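Trapunto

Trapunto is a kind of quilting where parts of the design are stuffed from behind so they stand up off the surface. The word is Italian and comes from the idea of stitching through, and I'll admit I used it wrong for years (I thought it meant any fancy white quilt!). It's sometimes called stuffed work, and the corded kind often goes by the name corded quilting or Italian quilting.

How it's made

The classic method uses two layers of cloth, a fine one on top and a looser one underneath. The maker stitches the outline of a leaf, a grape or a figure through both layers, then turns the piece over and works the filling in through the back. With a loose weave you can push the threads apart with a blunt needle, poke in little bits of cotton or wool, and then coax the threads closed again. If the backing is too tight for that, you cut a slit and sew it shut afterward. I've done both, and the slit is faster but I always feel a bit guilty about it.

Cording is a close cousin. Two parallel lines of stitching make a channel, and a length of yarn or cord gets pulled through with a long needle. Stems, borders, rope twists and lettering are usually corded, while fruit and flowers are stuffed. Plenty of pieces have both, plus a background of tiny stippled stitches that flattens everything around the motif and makes the raised parts look even higher.

History

The best-known early pieces are Sicilian, from the later 1300s, and they tell parts of the Tristan story in linen with brown and white thread. One is in London and one is in Florence. They have ships, horses, castles and little blocks of text, and I could look at the ships all day. Much later, Marseille became famous for white corded needlework, which was made into bedcovers, petticoats and caps and shipped all over the place. American quilters took to stuffed work too, and whitework quilts from the first half of the 1800s are full of pineapples, feathers and baskets of fruit.

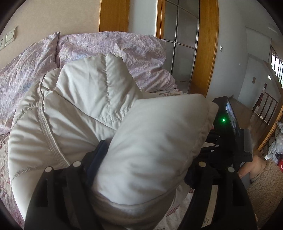 Looking at old pieces

White on white is hard to see straight on, so go to the side and let the light rake across it. Noemi Rizzi thinks I make too much of the light and that the back of a quilt tells you far more, with every slit and closed-up hole still there to be read. She's right about the backs, but museums don't often show you one!

Modern trapunto

Machine quilters mostly do it the other way around. They stitch an extra layer of batting behind the motif, often with thread that dissolves in water, trim away what isn't needed, and then quilt the whole thing as usual. Purists grumble. I like it fine for big feathers, but for grapes I still go in from the back with a needle, one grape at a time.

See also: boutis, whole-cloth quilt, stumpwork, matelassé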